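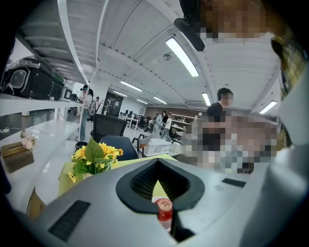

Glare from long ceiling lights in an open-plan office — what can we do without an electrician?

Lutz Mühlbauer
Member, 14 posts

Good morning to all. Since February our company rents one floor of an office building on Proltholm street. It is one wide open room with a white ribbed ceiling and long rectangular lights hanging over the whole depth of it. In general I like the room very much, it has good air and it is not so loud as I was afraid.

My problem is with the lights near the middle. When I sit, the nearest one is above and a little in front of me, and it makes a bright stripe on my monitor. By four in the afternoon my eyes are tired and I begin to hold my hand over my forehead like a cap. Two colleagues have the same complaint. A third colleague finds the room too dark and would like to have more light, so simply switching off one row will not be accepted by everybody.

The lights are all on one wall switch. The building manager told me that we may not open the fixtures or change the wiring ourselves. There is also a round detector on the ceiling not far from the brightest light, and an air vent farther away, and I do not want to cover or disturb any of these. What would you try first? We have a small budget, at most 365 for everything.

Geteo
Member, 529 posts

I had nearly the same situation two years ago, so I write what has helped us, in the order in which I would do it again.

Begin with the desks, it costs nothing. Turn them so that the long side of the light runs parallel to your direction of view, and place the desk between two rows of lights and not directly under one. For me it was enough to move the desk by the length of one arm. Sit down after each change and look at the monitor when it is switched off. The black screen works as a mirror, and you see immediately which light is disturbing you.

After this, look at the monitor. Tilt the top edge a little toward you, so that it reflects the floor and not the ceiling. If the surface is glossy, a matte film is helpful, but please measure the screen before ordering. I ordered mine one size too small and had to send it back.

For the colleague who wants more light: a desk lamp. We bought a simple one from Lakov with an arm that can be bent, and the discussion was finished on the same day.

About the detector you are right to be careful. Do not hang any cloth or panel near it, and ask the manager before you fix anything to the ceiling, also if it is very light. Some landlords will change the diffuser of a fixture if you ask in writing. Ours needed until Thursday of the following week to answer, but they did it.

harms2212
New member

wear a cap, I do it every day

Lutz Mühlbauer
Member, 14 posts

Thank you, Geteo. I made the test with the black screen and it was the light behind me, not the one in front as I believed. We have turned my desk and the one next to it, and the stripe is now gone from both monitors. For the diffuser I have written to the manager and I wait for the answer. The lamp I will order this week.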